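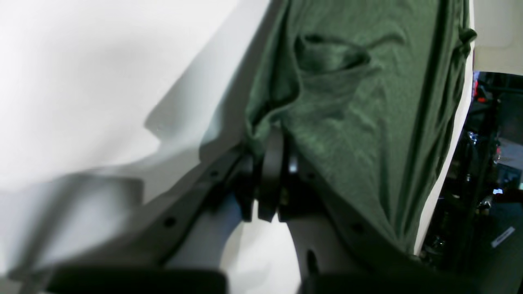 Why is the second dye bath coming out paler than the first?
Most likely the water. The first bath was made up from the rain barrel and the second from the tap, and the tap water at the Netby shed is a good deal harder.

Notebook, September, started 8:15 a.m.

Weld and indigo overdye on wool, continuing from the last entry. Yarn is the Rurkham two-ply, same lot as before. Total dry weight of all the skeins before scouring was 2,481 g. After scouring and a full day on the rack it came to 2,202 g. That is more loss than I expected from yarn sold as clean. There was a lot of spinning oil in it and the scour water went gray twice. Anyone using the rest of the lot should scour it two times and weigh it again before working out the alum. The label weight is no good for this.

Mordant: alum at 12 percent of the scoured weight, cream of tartar at 5 percent. Heated slowly over an hour, held just under a simmer for another hour, left in the pot overnight. pH strips read between 4 and 5 at the start. Did not check at the end.

Weld bath 1: 300 g dried tops, chopped, in rainwater. Soaked overnight, then held at 60 C for an hour and strained through the old curtain. Added a pinch of chalk. Good strong yellow on the first skeins inside 20 minutes.

Weld bath 2: same weight of weld, same pot, same timing, tap water, no chalk. Yellow but flat, and a little brown at the tie ends. I first blamed the weld, which came from the bottom of the Vullham sack and was mostly stalk. Then I ran two small jars side by side with leaf from the top of the sack, one in rainwater and one in tap water. The tap jar was browner again. The stalks may still have some part in it. I have not tested that separately and would like to before the sack is gone.

What I don't understand yet is the chalk. Weld is supposed to like some calcium, and the tap water should have plenty. Possibly it is iron. The pipe run to the shed is old and the first draw in the morning leaves a stain on the sink. Next time run the tap for five minutes first and do a third jar with that.

10:40 a.m. Indigo vat. This is the fructose vat from the Fitzgerald handout, now in its third week. Surface was coppery, liquid underneath yellow-green, smell normal. Temperature was down to 31 C, so I stood the vat in the warm bath until it got to 40 and left it alone for another hour. Added one spoon of lime, no more fructose.

Dips on the bath 1 skeins:
A – one dip, two minutes. Bright leaf green.
B – two dips, two minutes each, aired ten minutes between. Mid green, the best of the set.
C – three dips. Nearly teal, yellow mostly buried. Streaky where the ties were too tight.

Dips on the bath 2 skeins:
D – one dip. Dull sage. Usable, somebody may like it.
E – two dips. Dark bottle green, better than I thought it would be. Goes well beside B.

All rinsed three times, then a vinegar soak for the lime, then rinsed again. Last rinse on C still had blue in it, so it needs another wash before it goes near anything pale.

Ties: looser figure-eights from now on, four per skein. The cotton string from the drawer takes up color and then rubs it off on the wool. Use the white acrylic.

To do
Third jar test with tap water run off first.
Stalk only against leaf only, both in rainwater.
Light test on A, B and E – half of each card covered, south window, check in a month.
Order more alum. The tub is down to the last inch.
Barrel is two thirds empty, enough for one more full bath.

Stopped 4:30 p.m. Vat lid on, heater off.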